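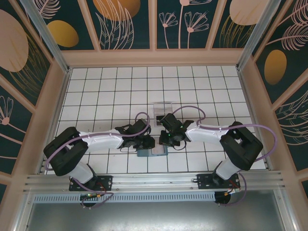
Can I put new grout over old grout in a tiled shower?

Short version: you need to dig some of the old stuff out first, or the new layer will flake off within a few months. I'd love to tell you otherwise, having tried the lazy way myself, but a skim of fresh grout has nothing to hang on to.

Posted by brostia_basement

Okay, longer version of what I'm asking, now that I've read back my own title and see it's kind of vague. We moved into this place in July and the upstairs shower has white square tiles with grout that I think used to be white too. It's now somewhere between tan and gray. In the bottom two rows it's also low, like you can run a fingernail along the joint and feel a little gutter. Up higher it looks fine, just dingy.

I've scrubbed it with baking soda, then with an oxygen bleach powder, then with a brush on a drill (my neck still hurts). The top half got better. The bottom half got cleaner but now I can see pinholes, and there's one crack that runs up the inside corner from the tub to about shoulder height.

The guy at the hardware store said to smear new grout right over everything and wipe it down. My sister says he's wrong and that I should tear the whole wall out, which seems a bit much for a gutter and a crack! Budget is around nothing. I can give it a long weekend, and we do have a second shower, so it can sit and dry if it needs to.

So: how much do I really have to remove, and what do I do about the corner?

Zdislava Kollár
answered, 14 people found this helpful

Your sister and the hardware store guy are both a little off, and you're closer to right than either of them.

The joints that are low are the only ones you need to rake out, plus any with pinholes. The rule I was taught is half the depth of the tile at the very least, and two thirds is better. On an ordinary wall tile that's not very deep. Get a hand grout saw, the kind with a bent handle and a gritty blade. It costs less than lunch. I own an oscillating tool and I still use the hand saw next to tile edges I care about, after I took a nice chip out of one in my own kitchen and had to look at it every morning over coffee for six years.

Go slow. Short strokes, let the blade do it. Vacuum as you go and then wipe the joints with a damp sponge. Wear a mask and glasses – old grout dust is nasty and it gets everywhere, including, somehow, inside a closed medicine cabinet.

While you've got it open, press on the tiles in those bottom rows. Tap them with the handle of a screwdriver. If they all sound the same, good. If one sounds hollow or moves at all, stop there and don't grout over it. That means water may have gotten in behind, and then your sister starts to have a point about at least that section.

Now the corner. Dig the grout out of it completely, all the way down, and don't put grout back. Walls move a tiny bit and grout doesn't, so it cracks every single time. Use 100 percent silicone in the closest color you can find. Same thing where the tile meets the tub. Fill the tub with water before you caulk that bottom line and leave it full until the silicone cures, so the joint gets set while it's stretched open. I felt very silly the first time I did it but that bead has held up beautifully.

For the grout itself, look at your joint width. Skinny joints, under an eighth of an inch, want unsanded. Wider ones want sanded. Mix small batches! I mix about as much as would fill a coffee mug, let it sit for the time on the bag, stir again, and push it in diagonally with a rubber float. Wait until it firms up a bit and then wipe with a sponge you've wrung out so hard your hands complain. Too much water in the sponge is how you get blotchy, weak grout, and most of the sad photos on this site come from that.

Give it the full cure time on the bag before anybody showers in there, and then seal it if the bag says it needs sealing. Some of the newer ones don't.

One more thing. New white next to old dingy will show. If you can't get the top half to match, there's grout colorant that you paint on with what's basically a toothbrush. It's tedious (I did it over two evenings with a radio going) but the wall ends up all one color and it cleans up easier afterward.

wulerwoman40
answered, 3 people found this helpful

Agree with everything Zdislava said about the corner. I'd only add that you should get ALL the old caulk out before the new goes in. Silicone doesn't stick to old silicone. I used a plastic scraper and then rubbing alcohol on a rag, and let it dry overnight.

Also masking tape on both sides of the joint, run the bead, smooth it with a wet finger, and pull the tape right away while it's still gooey. If you wait, it pulls the edge up and looks chewed.

My bottom two rows took me most of a Saturday morning's worth of podcasts, so a long weekend is plenty. Buy a second saw blade. The first one goes dull right when you're getting into a rhythm.

teleo_tom
answered

just bleach it. worked on mine

brostia_basement
replied to Zdislava Kollár

Thank you, this is so helpful. I went up and tapped every tile in the bottom rows and they all sound the same to me, except one by the faucet that's maybe a little different? It doesn't move. I'll rake around that one first and see what the backing looks like.

Joints are narrow, so unsanded it is. Didn't know about filling the tub!

Zdislava Kollár
replied

Good plan, start by the faucet. If what's behind it is crumbly or smells musty, post a picture before you go any further. And check the caulk around the faucet plate too while you're in there, mine had a gap at the top I'd never noticed.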